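We use cookies to remember your preferences and count visits. Accept | Manage settings

Family Life > Opinion

Make the story up tonight

By Ifor Pritchard
11/05/2018
9 comments

I love picture books. We own far too many of them, and I would happily read the good ones to an empty room. But I want to make a case for closing the book a couple of nights a week and telling your kids a story that doesn't exist yet, because it is the most fun I have had as a parent and I think a lot of people are scared of it for no good reason.

The fear goes like this. Real writers spend years on a story, with editors and illustrators, and I am a tired man who sells plumbing fittings. What could I possibly come up with at eight in the evening? Well, last night I came up with a fish who is mayor of a town called Flimgate and has banned soup. It took me four seconds. My daughter laughed so hard she got hiccups, and then she wanted to know who told on the people who kept making soup in secret (a dinosaur, of course, and we spent the rest of the night on the dinosaur's guilty conscience).

See how low the bar is? A kid doesn't want a polished plot. She wants to know what happens next, and she wants a say in it. A printed page can't change its mind when she shouts "No, he's allergic!" You can. You can make him allergic on the spot and have the whole rescue fall apart, and she'll remember it for months as the night she broke the story.

My own rules are few. Start with whatever toy is nearest. Give it a job and a problem. When you get stuck, ask a question and steal the answer. That last one feels like cheating the first time, and then you notice the answers are so much better than yours that it would be silly to stop.

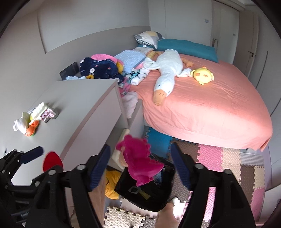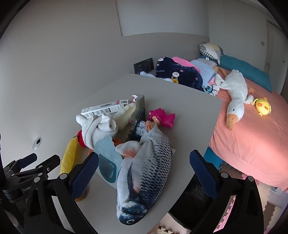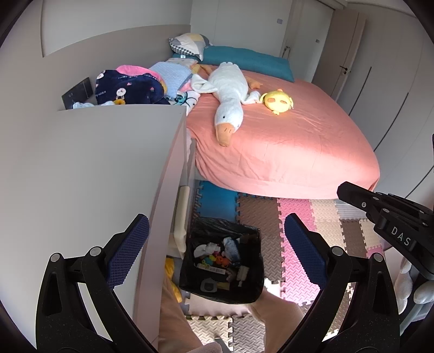

The dinosaur in the first picture, and with the mayor in the second.

Stuffed animals are wonderful for this, by the way, especially the ones that didn't come from a movie. A toy from a movie arrives with a name and a voice and a best friend already picked out, and kids can be very strict about all that. A plain fish comes with nothing. Ours was greedy for a while, then a retired sea captain, then very briefly a bus. Now he's in politics. Who knows where he'll be by December!

My friend Oleksandra Boiko does hers completely differently and I'm in awe of it. She has one long story, set on an island called Trokirau, and it has been going since her oldest son was two. There are families on that island with grandchildren. There's a feud over a bridge. Her boys correct her if she puts the lighthouse on the wrong side, and once, when she killed off a goat, they held a proper meeting and voted it back to life. She says she could never write any of it down and doesn't want to.

I get that. Part of what I like is that it disappears. We photograph everything now, we record the recitals and save the drawings, and it's lovely to have one thing in the house that is just for the people who were in the room. I couldn't tell you how the soup ban started. I know there was a smell involved.

People will say reading matters more, and sure, keep reading! Kids need to meet sentences their parents would never say. I'm talking about two nights out of seven. And I'd argue the made-up nights send them back to the books hungrier. My daughter now stops me in the middle of a page to say what she thinks the author should have done, and sometimes she's right. There's a bear in one of our library books who plainly should have kept the hat.

They'll also say they aren't creative. I used to say it too, for years, in a slightly proud voice. Then I thought about my grandfather, who drove a truck and left school at twelve and could keep a table of cousins quiet for an hour with a ghost who couldn't find the right house. He'd have been embarrassed if you'd called him creative. He was only talking. Half of it was gossip about the neighbors with the names changed.

So start there, with gossip. Did something go wrong at work? Make your boss a heron. Did the car refuse to start? Give the car a reason. Your first one will be bad, and your kid will ask for it again tomorrow, word for word, and you will have forgotten every word, and she'll tell it back to you.

Our mayor is up for reelection this week. The dinosaur is running against him on a platform of soup for everybody, and I've been told there will be a debate.

9 comments | 632 shares
Filed under: bedtime, storytelling, play, parents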